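Home Tickets Cells Knowledge base Log in

Flidcombe cell (Estik model): block drops tilted after tray pick
Status: Closed
Opened by: Rezaul Navaratnam
Shares 2 | Comments 4

Problem

The simulated Flidcombe cell runs the Urer pick program from the small tray to the fixture. It ran fine until we moved to the new Sikder gripper model in August. Since then some blocks leave the tray at a slight angle, and when the fingers open they settle crooked or slide off. No error is raised. The program reports the move as complete and goes on to the next block.

The real cell still has the old fingers on it and doesn't show the problem. The new fingers are due to be fitted once the simulated cell runs clean, so this ticket is holding up the swap.

What I know so far:

- It happens at every speed I tried, including the slow jog speed.
- It is worse at the end of the tray farthest from the fixture.
- The arm reaches its taught positions. Joint values in the log match the ones saved with the program.
- Going back to the old gripper model makes it much better but not perfect. I had not noticed this before, and it suggests there are two faults and the old fingers were hiding one of them.

Setup

The arm stands at the side of the table and works over the top with the elbow high and the tool straight down. The tray frame is taught from one corner, with X along the length of the tray and Y across it. The fixture has its own frame and nothing in this ticket touches it. Estik version is the current release, default contact settings, physics step left as delivered. 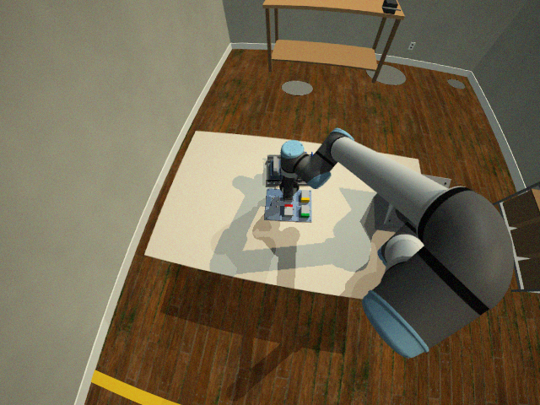
I started with the tray frame. If the tool is vertical and the tray frame is right, the fingers should straddle a block evenly wherever it sits. I loaded the cell with the program stopped, sent the tool to the tray origin at safe height, and then stepped it down. At the origin it was fine. At the far corner it was off to one side, and by more than I would accept.

The drift grew steadily with distance from the origin, so I put it down to rotation. An offset would have been the same everywhere. I compared the frame in the program with the frame in the table model and found the program's copy rotated by 2 degrees. The date on that frame is older than the gripper change. My guess is that someone retaught it on the real table, where the tray may well sit slightly turned, and the values were copied back into the model along with the rest of the program.

Corrected the rotation to zero in the model only. Do not copy this value to the real cell.

Reran the picks. Better at the far end, but blocks were still tilting, now by the same amount all over the tray. That left the gripper.

Gripper checks

Set the view to the tool camera so I could watch the fingers from behind. The outside view is not much use here, as a few millimeters of error on one finger don't show up from across the room.
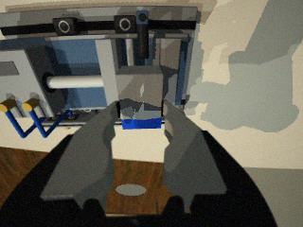 With the tool camera I could step the closing motion one increment at a time. One finger was touching first and pushing the block over before the other arrived. In order, I checked:

1. Closing command. Both fingers get the same command on the same tick. Not the cause.

2. Finger travel. Same limits on both sides, and the same as the Sikder data sheet. Not the cause.

3. Collision shapes. Turned on the contact overlay. The collision shape follows the drawn shape closely enough on both fingers. There is a small step near the base on one side, but the block never gets up that far. Not the cause, though I have noted it.

4. Friction. Tried it higher and lower. Higher friction hid the tilt on a few picks and made others worse. Put back to default.

5. Tool center point. This was it. The TCP in the program was still the one for the old fingers. Compared with the new model it was 4 mm short along the tool axis, and it also had a small sideways value left in it from an old hand calibration. The short length meant the tips were going lower than they should. The sideways value meant one finger always made contact first.

I should have looked at the TCP before anything else. The gripper import in Estik asks whether to update the tool data, and the default answer is to keep the existing values. We kept them.

Fix

Entered the TCP from the new gripper model and cleared the sideways value. Saved it as a new tool entry and left the old one in place, as the real cell still needs it until the swap. Changed the Urer program to call the new entry when it is running in simulation.

After that I went through the approach heights one by one at the tray. They were taught with the old TCP, so each had to be checked for clearance over the blocks and over the tray rim. Two of them needed raising. The rest I left alone.
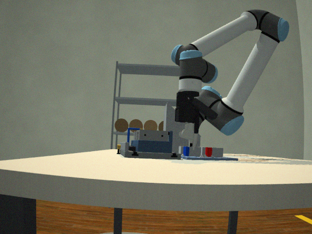 Tool vertical over the parts, with the fixture to the left of the tray.

The clamps and the bent blue bar on the fixture were the other thing I wanted to be sure of. With the longer tool length the wrist sits higher for the same tip position, which gives more room on the way across and not less. Ran the transfer with collision checking set to stop on first contact and got no stop. I also ran it with the margin opened up to see which part would be nearest. It was the gripper body against the bar, and there is enough space that I am not worried about it.

One thing to watch: the path back to the tray is a joint move, and the elbow swings wider on it than you would expect from the taught points. It is clear of everything in the model. On the real cell, please walk it through at low speed before trusting it.

Test run

Left it running overnight on Monday, October 13, 2025 with the tray reset after each pass. It did 288 picks with the new tool entry. The log has no tilt warnings at the threshold I set and no missed closes. I also went through a handful of passes by eye at the far end of the tray, where it used to be worst, and the blocks came up square.

I then put the old TCP back on purpose for one short run and the tilt came back, so I am satisfied that it was the cause and not something the restart cleared.

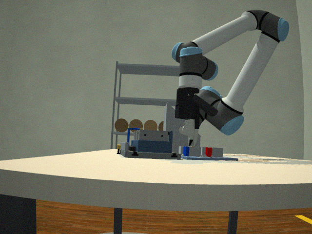 Still to do

- Sikder fingers on the real cell: measure the TCP on the fitted fingers. Don't type in the model value and leave it at that.
- Reteach the tray frame on the real table after the swap. Keep the real and simulated frames as separate entries with different names.
- Change our import notes so the tool data question gets answered yes when the gripper changes.
- Collision shape step near the finger base: opened as a separate ticket, low priority.

Closing this one. Reopen it if the tilt comes back in simulation. If it turns up on the real cell after the swap, open a new ticket — the tray frame there has its own history and I don't want the two mixed up.

R. Navaratnam

Related tickets
Estik: keep or replace tool data on gripper import
Flidcombe: collision shape step on Sikder finger
Urer program: wrong frame selected after restart
Flidcombe: tray reset leaves block on rim
Tool camera view resets when program is reloaded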